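A Visit to the Robot Lab: How Does a Robot Learn to Plug Something In?

27 July 2025

Think about the last time you plugged in a lamp. You probably did it without much thought. You picked up the plug, turned it the right way, found the holes and pushed. It took a second or two.

For a robot, that is a hard job. At the Wistmont open day, visitors can stand near a robot arm and find out why.

What is a robot arm?

A robot arm is a machine that can bend and turn in several places, a bit like your own arm. The places where it bends are called joints. You have a shoulder, an elbow and a wrist. A robot arm often has more joints than that, so it can reach a spot from many directions.

At the end of the arm is the part that does the holding. It is called a gripper. Some grippers have two flat fingers that close like tweezers. The one in this demonstration has three fingers, and each finger bends, so it can close around things with different shapes.
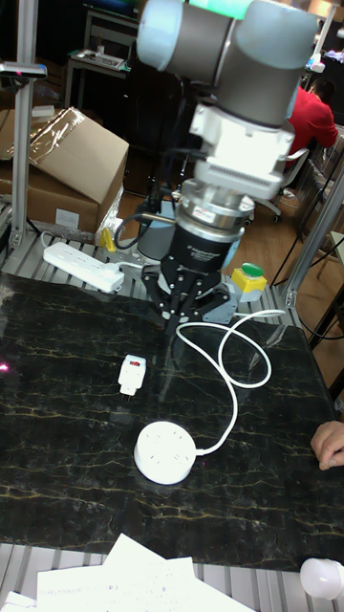
Before the arm can pick anything up, it has to be in the right place. If the gripper comes down a little too far to one side, a finger will bump the plug and knock it over. If it comes down too low, it will press on the table. People are good at fixing small mistakes like these as they go. You feel your finger touch something and you move it. A robot has to be given a way to notice.

Seeing and feeling

Robots notice things with sensors. A camera is one kind of sensor. It helps a robot find where an object is and which way it is facing.

A camera can't do everything, though. When a gripper closes on a small object, the fingers can block the view. Try this at home with a toy brick. Hold it close to another brick and look at where they meet. Your own fingers are probably in the way. You can still snap the bricks together, because you can feel when the bumps line up.

Some robots can do something similar with a force sensor. It sits between the arm and the gripper and measures pushing, pulling and twisting. If the plug is pressed against the flat part of the socket, the sensor measures a push coming back. That tells the robot to stop and try a slightly different spot.

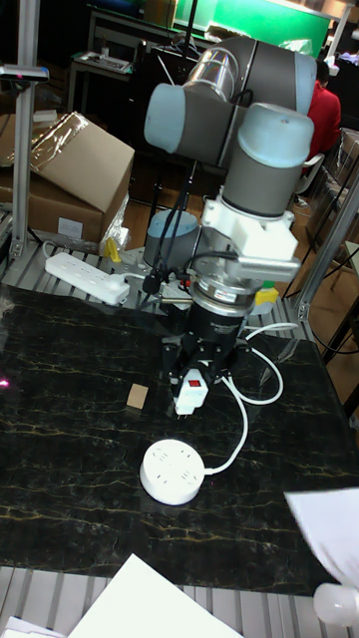 Wistmont Open Days – Schools and Families Team

The plug in the demonstration is a small white adapter with a red switch on it. The socket is round and has several openings on top. The prongs of a plug have to go into the right openings, and they have to go in straight. A plug that leans even a little will get stuck.

The cable makes things harder. A block of wood keeps its shape when you move it, but a cable bends and loops. It can also tug on the socket and make it slide. Engineers call things like cables, string and cloth "soft" objects, and robots find them difficult because they never lie in quite the same way twice.

Why do people stay so close?

A robot that works near people is sometimes called a collaborative robot, or cobot for short. To collaborate means to work together. A person might set out the parts, move something back to the start or show the robot's hand where to go.

There are still rules. Visitors stay behind the line on the floor unless a member of the team invites them forward. Long hair is tied back. Near the robot there is also a yellow box with a round button on top. It is an emergency stop, and everyone who works at the table knows where it is.

Practice, practice, practice

A robot can try the same job again and again without getting bored. The team has written down 1,687 tries at picking up and plugging in since they began. Each one goes into a computer program called Plandix, which keeps a list of what the arm did and how hard it pushed. The tries that go wrong are kept too – they are useful for working out what to change.
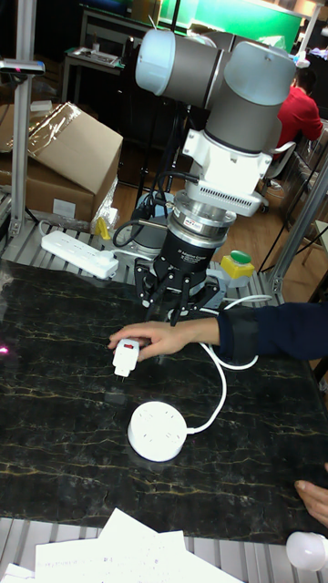
Faraji Mugo asked whether the robot would ever get as quick as a person, and said he had counted to 18 in his head while waiting for it to move. Speed comes later, the team told him. A slow robot that gets the plug in is more use than a fast one that bends the prongs.

Try it yourself

You need a pair of thick winter gloves, a pencil and an empty bottle with a narrow neck. No real plugs or sockets, please – those are for grown-ups.

Put on the gloves and stand the bottle on a table. Pick up the pencil and drop it into the bottle. Now do it again with your eyes shut, using your other hand to steady the bottle. Notice how much you depend on touch, and how much the gloves take away.

Words to know

Joint: a place where an arm bends or turns.
Gripper: the part of a robot that holds things.
Sensor: a part that measures something, such as light or force.
Prongs: the metal pieces that stick out of a plug.

The next open day is in September. Children under 8 need an adult with them.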